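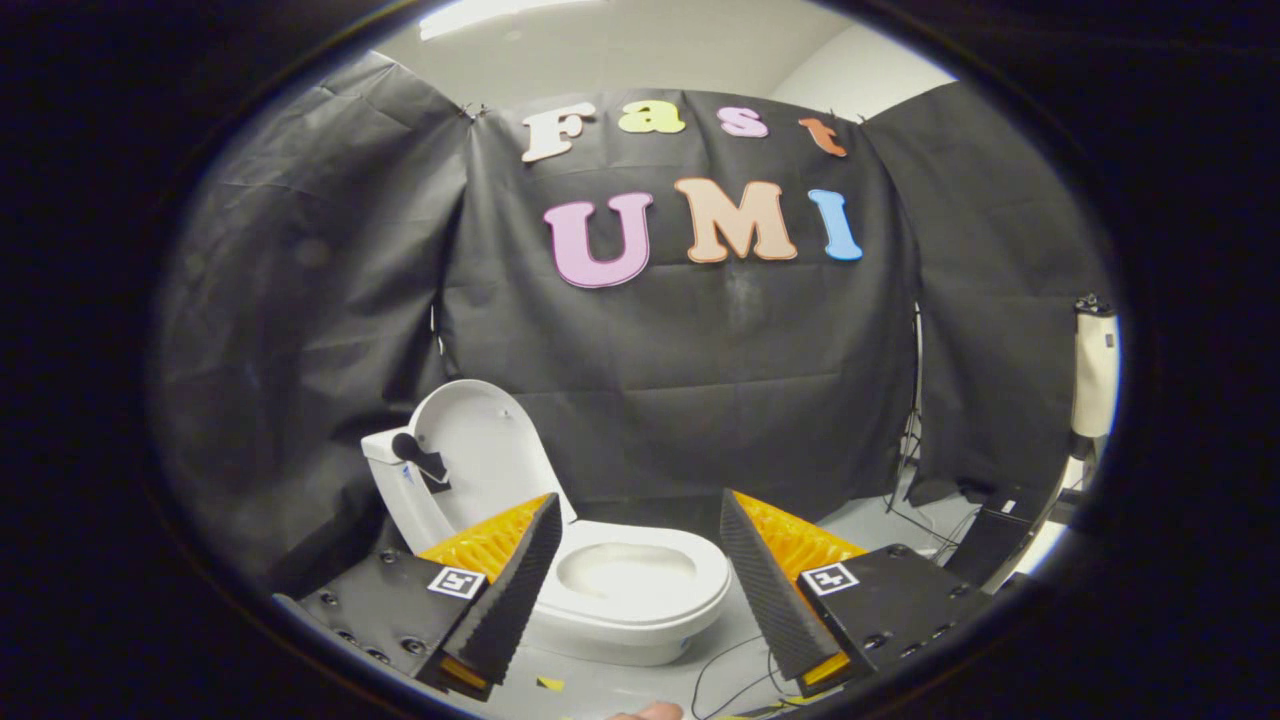 Can machines do the chores yet? Notes for the Ashby talk, April

Start with the toilet. Leave it up while people sit down. Ask who cleaned one this month, then ask who would hand the job over tomorrow. Wait for the hands.

Point one. A toilet on a grey floor with cloth hung behind it is a kind toilet. There is no pedestal mat, no cistern with a spare roll on it, no child hammering on the door. Mine at home is wedged between a radiator and a wall and I can barely get a brush round the back myself.

Say "Fast UMI" out loud for the back rows, the letters may not carry. Then ask: fast at what? Gathering examples by hand is one job. Cleaning is another. I keep seeing the first one sold as the second.

Point to the two fingers, black ridged foam, orange-yellow backs. Good for taking hold of things. Now think about what the chore asks for: lift the seat, get under the rim, press hard enough to shift limescale and not so hard that you crack anything, then don't touch the door handle. Who washes the fingers? I have put this to three suppliers and had one answer, "wipes".

Point two, the shop floor. Clavwood trial. 3,082 attempts at putting offcuts in the right bin. Sounds a lot. Read out the small print: same bins, same lights, same 15 offcuts going round again. When the night shift moved the bins it stopped and waited for somebody. (Pause here. Don't do the voice.)

Nallitz did better, be fair to them. Folding dust sheets, 9 minutes a sheet, and the folds were tidy. A person takes under one. They said so themselves in the write-up and I wish more people would.

Brusar: skip if short of time.

Point three, what I would want to see before I changed my mind. 4 homes the makers haven't visited. Nobody tidies up first. Leave it a week and publish the failures with the rest.

If asked "so never?", say no, I didn't say never. I said show me a bathroom with a door on it.

Water. Questions. Lights back up at the wall switch, left of the stage.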